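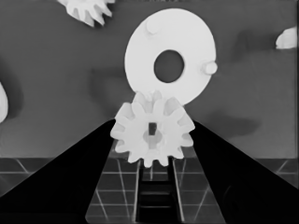 Ladine Finger Set L-175 – revised release for small gears

The L-175 finger set is back on sale after the stop-ship notice of 30 Sep 2020. It replaces the first version, which could let go of a small part without reporting a drop. The fault was in the grip check. The old check looked only at how far the fingers had closed, and a spur gear pinched by its teeth, right at the narrow top of the V between the fingers, could pass as a good grip when the teeth had only caught on the tips. The arm would then carry on to the peg with a part that was turning or already slipping.

Customers at the Drillham plant reported the first cases in April. Gyamfi, who build the controller, traced the rest.
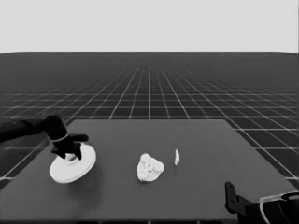
The revised set checks finger position and motor load together, and checks again before the part is lowered. If the two readings disagree, the arm stops where it is and holds. It does not open the fingers, and it does not retry without an operator.

What is in the kit:
Finger pair, black, right or left arm
Updated grip check for Gyamfi controllers, version 3
Simulation model of the fingers, with gear and disc parts
Printed setup sheet

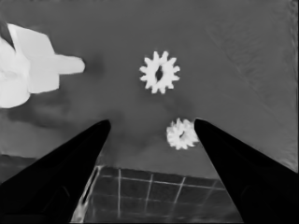
Simulation view from the right gripper, with two small gears on the work surface.

The new check was run for 2226 picks in simulation before release. Oddur Bjarnason of Bumis reviewed the stop behavior and asked for one change – the stop signal now goes to both arms, so the second arm cannot keep moving over a part the first has lost.

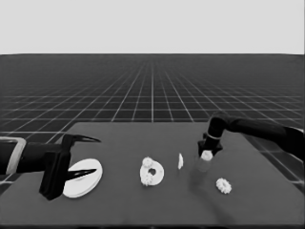
Do not use first-version fingers with the new check. The load limits are different and the stop may come late. First-version sets have a serial number below 2000 and can be exchanged at no charge through Bumis.

After any grip stop, keep hands out of the work area until both arms show hold. Support the part before opening the fingers by hand.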